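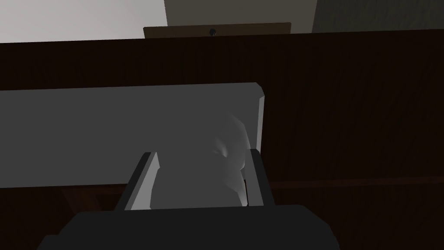 Wafula Chege writes that he has patched the same hole in his hallway twice and can still find it in the dark with one hand, and would I please explain what he is doing wrong.

I would, Wafula. You are stopping too early, sanding too hard, and painting with the wrong thing. I know this without having seen your hallway. Everybody's first patch goes like that, and mine is still on the stairs behind a calendar.

How to Patch a Doorknob Hole So It Stays Patched

This is for a hole in ordinary half-inch drywall, bigger than a coin and smaller than a saucer. Nail holes need a dab of spackle and no instructions. Anything you could put your head through needs a new piece of drywall screwed to the studs, and possibly a talk with whoever did it.

Before you start, find out why there is a hole. If the answer is a doorknob, buy a door stop. Fit it first. I have met people who finished a beautiful patch on Sunday and had the same hole again by dinner.

What you need

A utility knife with a new blade
A scrap of drywall larger than the hole
A 6-inch taping knife and a 12-inch one
All-purpose joint compound, the premixed kind
A fine sanding sponge
Primer
A pencil and a square of some sort
More patience than you have set aside

A word on compound. The hardware store will try to sell you a tub the size of a footstool. A small one is plenty. I used the Kvam lightweight for years and moved to Baletti when the store on my side of town stopped carrying it. I could not tell you the difference except that one lid is harder to get off.

You will also see peel-and-stick mesh patches. They work. They also leave a bump, and you'll need to spread compound over a wide area to hide it. For a hole this size I like the method below, which old hands call a California patch or a butterfly patch, depending on where they learned it. It uses the paper face of the drywall as its own tape.

Cutting the patch

Square up the hole. Draw a neat box around the damage and cut it out with the knife, going over each line several times. Go gently and keep the blade shallow until you have looked inside. Wires and pipes live in walls and don't expect company. If you find either, stop and think about who you know.

Measure the box. Say it is 4 by 4. Cut a piece of scrap 8 by 8, so you have 2 extra inches on every side.

Turn the scrap over so the brown back is facing you. Draw the 4 by 4 box in the middle. Run your lines all the way out to the edges. Score along them, through the back paper and into the gypsum, but leave the front paper alone. Snap each edge strip back and peel the gypsum off the front paper. You should be holding a small block with a wide paper collar around it, like a very dull flower.

You will tear the first one. Cut another. Scrap is cheap, and most stores will sell you a broken corner for next to nothing if you look sad enough.

Test the fit dry. The block should slide into the hole with a little room to spare. If you have to push, shave it. Forcing it crumbles the edges and you end up with a bigger hole, which was not the plan.

Sticking it in

Spread a layer of compound around the hole, a bit wider than the collar. Butter the edges of the block too. Press it in until the paper lies flat on the wall, then take the 6-inch knife and draw it from the center outward, firmly enough to squeeze out the extra. Leave a thin film under the paper. Squeeze out all of it and the paper bubbles later, usually after you have put the tools away.

Skim a little compound over the top of the paper. Now go away until tomorrow.

I mean that about tomorrow. Compound that looks dry and feels cool is still wet inside. I wrote a first version of this page on Thursday, July 29, 2021, in the kind of damp heat that makes envelopes seal themselves, and the patch I was working on took two full days. It was August before I had paint on it. A fan helps. Staring does not.

The second coat, and the one after

Scrape off any ridges with the dry knife. Take the 12-inch knife and lay on a coat that goes well past the edge of the first. Your patch is now the size of a dinner plate and looks far worse than the hole did. Good.

What you're doing is building a very slight hill, and the wider it is, the less anyone sees it. Wafula, I suspect your hill is steep. Press harder on the outer edge of the knife than on the inner one, so the compound fades to nothing where it meets the wall.

Let it dry. Do it again, wider and thinner. This last coat should be mostly scraping, and it should feel like a waste of an evening.

Sanding

Lightly. The sponge should be doing laps, with no weight behind it. Close the door to the room, put on a mask, and move anything you are fond of. If you see fuzzy paper, you have gone through the coat and need to put some back.

Hold a flashlight flat against the wall and look along the beam. Every ridge will throw a shadow. Fix the large ones and forgive the rest, unless your guests also carry flashlights.

Primer, then paint

Bare compound drinks paint. Put wall paint straight onto it and you get a dull patch that shows up every afternoon when the sun comes around. Prime it first. A small can of Clidimier does me for a year, and the "paint and primer in one" on the front of the other cans has let me down often enough that I no longer read it.

Then paint with a roller, even if the spot is small. A brush leaves brush marks on a wall that has none. If the wall is more than a few years old, the new paint won't match, even out of the same can. Paint corner to corner and be done with it.

If it cracks

A hairline around the patch a month later usually means the first coat was too thick or the block was loose. Scrape along the line, press in fresh compound, and give it one wide skim. Prime again, too. You'll want to skip that.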